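壁に穴を開けない暮らし　フック四つと緑の板の話

アムリット・シャルボノーさんに聞く、「掛ける」収納のこと

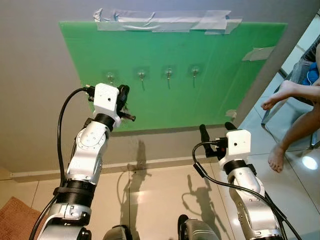
きっかけは玄関の鍵

アムリット・シャルボノーさんが賃貸の部屋で壁面収納に凝りはじめたのは、もう何年も前の七月だという。暑い盛りに引っ越しをして、荷ほどきの途中で鍵をなくした。段ボールの底から出てきたのは夜になってからで、その間ずっと、開け放した玄関の前に座っていたそうだ。

「あのときは本当に情けなかったですね。鍵なんて小さなもの、置こうと思えばどこにでも置けてしまうでしょう。どこにでも置けるから、どこに置いたか忘れるんです。それで翌朝いちばんに、粘着フックを買いに行きました」

ところが、最初に買ったフックは壁紙ごとはがれた。次のものは夏を越せずに落ちた。そうやって失敗を重ねるうちに、壁に直接貼るのをやめて、間に一枚、つるりとした板をはさむことを思いついた。いまでは小さな収納用品の店「フナリ」を切り盛りしながら、月に一度、金曜の夜に店の奥で「掛ける暮らし」の相談会を開いている。筆者もお茶をいただきながら、すっかり長居をしてしまった。

緑の半透明アクリルを選ぶ理由

板は大きめの、ライムがかった緑のアクリルである。灰色がかった淡い壁に貼ると、そこだけぱっと明るい。もっと地味な色もあったのではと尋ねると、シャルボノーさんはうれしそうに身を乗り出した。

「白も透明も試したんですよ、もちろん。でもね、透明だとフックの台座がどこにあるのか、夕方になるとわからなくなるんです。うちの祖母は目が弱くて、よく空振りしていました（笑）。緑だと、フックの下に影がすっと落ちるでしょう。あの細い影が目印になるんです。それに、毎朝見るものは元気な色のほうがいいじゃありませんか」

つやのある面なので、指の跡やくもりはどうしても目につく。それも気にしすぎないのがシャルボノーさん流で、柔らかい布で乾拭きするのは週末だけと決めているそうだ。

「ぴかぴかを保とうとすると、今度は触るのが嫌になります。掛ける場所は、触ってもらってこそですから」

テープはけちらない

板の上辺は、透明な梱包用テープを何枚も重ねて壁に留めてある。しわが寄っていても構わないのだという。右上にはベージュのテープが短く斜めに一本。右下の角のあたりにも、小さな切れ端が貼られている。

「きれいに一枚で貼りたい気持ちはよくわかります。でも、仮留めの間は重ねたほうが気が楽ですよ。私はまず板だけ貼って、ひと晩そのままにします。それからフックをつけて、また様子を見る。せっかちな人には叱られますけれど」

ちなみに、店で以前扱っていた「ネムデン」という両面テープは、厚みがあって使いやすかったのに、仕入れが止まってしまったとのこと。この話になると長く、どこの倉庫に何巻残っているらしいという噂まで聞かせてもらったが、ここでは割愛する。筆者の手帳には、そのとき教わった982円という当時の値段だけが残っている。

それから、壁紙の種類は必ず先に確かめてほしいと念を押された。梱包用テープは紙の壁紙だと表面を持っていくことがある。目立たない隅に小さく貼り、翌日そっとはがしてみるのがいいそうだ。

四つのフックに何を掛けるか

フックは、透明な四角い粘着パッドに、細い鉤が下向きに弧を描いてついた小ぶりのもの。板の中ほどに、等間隔で四つ、横に並べる。五つにしたい、六つにしたいという相談は多いが、シャルボノーさんはたいてい四つをすすめる。

「家族で使うなら、間隔がものを言います。詰めて並べると、隣の鍵を一緒に引っ掛けて落とすんです。手のひらがすっと入るくらい空いていると、暗いところでも迷いません。私の家では、左から鍵、社員証、エコバッグ、それから何も掛けない一本です」

何も掛けない一本、と聞き返すと、待っていましたという顔をされた。来客の帽子だったり、濡れた折りたたみ傘の紐だったり、急に行き場を求めるものは必ず出てくる。そのための席なのだそうだ。

「全部埋まっているフックって、見ていて苦しくなりませんか。夜にいったん全部はずして、空っぽに戻すのも好きなんです。明日はここに何を掛けようかなって、ちょっと旅行の前みたいな気分になるんですよ」

少し傾いても

板はほんの少し斜めで、右端のフックがほかよりやや高い位置にくる。水平器を使わないのかと尋ねると、持ってはいるのだと笑う。

「気になる方には、幅60センチくらいまでの板なら、と言いかけてやめました。数字を言うと皆さんそのとおりに買ってきてしまうから（笑）。ご自分の壁を見て決めてください。わが家は、右を高くしておくと、背の高い夫がかがまずに済むんです。はじめは単なる貼りそこないだったんですけれど、夫が気に入ってしまって、そのまま二年になります」

相談会では、自宅の玄関の見取り図を描いて持ってくる人が多いという。先月は、レンディックスという木製の棚とアクリル板を並べたいという若いご夫婦が来て、閉店を過ぎても話が終わらなかった。棚の下に板を貼るのか、脇に貼るのか。結論は持ち越しで、次の金曜にまた来ることになっている。

「奥さまは緑がいいとおっしゃるんです。旦那さまは、まだ白に未練があるみたいですね」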